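Petley Manipulation Software Group
Pre-Session Safety and Inspection Checklist, with Inspector's Comments
Site: Keane building, capture area
Inspected by: Kieran Keogh
Period: August
Software under inspection: Saven recording and replay tools; Zollska grasp planner

Scope

This checklist covers the software used to record hand-held gripper demonstrations and to plan motions from them. It also covers those items of hardware whose condition affects the recorded data. It does not replace the electrical inspection of the building, nor the separate checklist for powered arms. Each item is marked Pass, Pass with comment, Action required or Not inspected. Items marked Action required must be closed before new recordings are released for training.

Section A. Recording software

A1. Recorder starts from a clean login without manual changes to settings. Pass.

A2. Both gripper streams carry the same clock source. Pass with comment. The recorder accepts a session when one stream has fallen back to its own clock, and gives only a line in the log. The operator should be shown a warning on the main panel.

A3. Disk space check completed before recording begins. Pass.

A4. Recording stops cleanly when one stream is lost. Action required. The file is closed correctly, but the session is still labelled complete. Sessions of this kind must be labelled partial and kept out of the training folder.

A5. Operator notes are saved with the session. Pass.

Section B. Gripper model and contact settings

B1. Finger geometry in the planner matches the parts fitted. Action required.
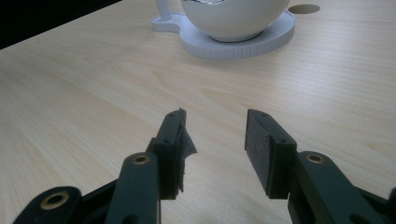 The Zollska planner holds one contact surface for each finger pad and treats the pair as identical. Friction, pad thickness and closing width are all taken from a single entry in the settings file. The fitted parts did not support this at inspection: the lining on the inner face of the left pad is torn and peeling away, while the right pad shows no lining coming loose. A ragged flap of this sort alters the width at which contact is reported and may appear in the data as an early grasp. The left pad is to be relined, and the closing width measured again for both fingers. The settings file is to be changed so that each pad has its own entry.

B2. Closed position is set to zero at the start of each session. Pass with comment. The step is present in the start-up script but can be skipped by pressing the return key twice. It should require a typed confirmation.

B3. Linkage joints move freely over the full range. Not inspected. To be carried out when the left pad is relined.

B4. Version number of the gripper model is written to each recording. Pass.

Section C. Workspace and perception

C1. Floor and table markers are entered in the site map. Pass with comment. The entry for marker height was last edited by hand and has no initials against it.

C2. Table outline in the planner agrees with the table in use. Action required. The planner has a plain square. The notch at one corner and the small hole in the top are missing from the model, and a planned placement could fall on either.

C3. Cables are kept clear of the hands and the work. Pass with comment. See below.
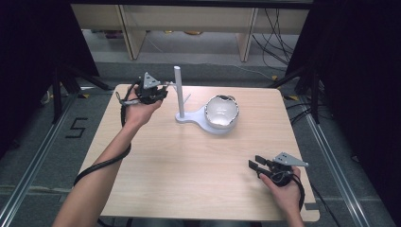 Item C3. Both grippers in use at the capture table, cables hanging at the left and right edges.

The cable from the right gripper passes round the operator's wrist. A turn round the wrist limits rotation and can load the connector. Operators are to lead the cable along the outside of the forearm and fix it with the soft strap provided. Cable bundles lying on the floor are to be kept out of the walking route, and the stands are to be checked for stability whenever a cable is moved.

C4. Object models loaded for the session match the objects on the table. Pass with comment. The combined post and bowl fixture is stored as two separate objects. The planner may therefore propose to lift the bowl alone. The two entries should be joined under one name.

Section D. Planning and replay

D1. Replay refuses a recording made with a different gripper model. Pass.

D2. Speed limit is applied before replay and cannot be raised from the replay window. Pass.

D3. Planner stops and reports when no safe path is found. Pass with comment. The planner halted correctly at its limit of 4000 attempts, but the message shown gives only code 83. Plain wording is required.

D4. Stop command is accepted during planning as well as during motion. Pass.

Open actions

A4: Recorder to label sessions partial on stream loss.
B1: Reline left pad, measure both fingers, separate the pad entries.
C2: Correct the table outline.

Recording for practice may continue while these actions are open. Reinspection of A4, B1 and C2 is to be requested from K. Keogh through the Petley software queue, quoting the item number.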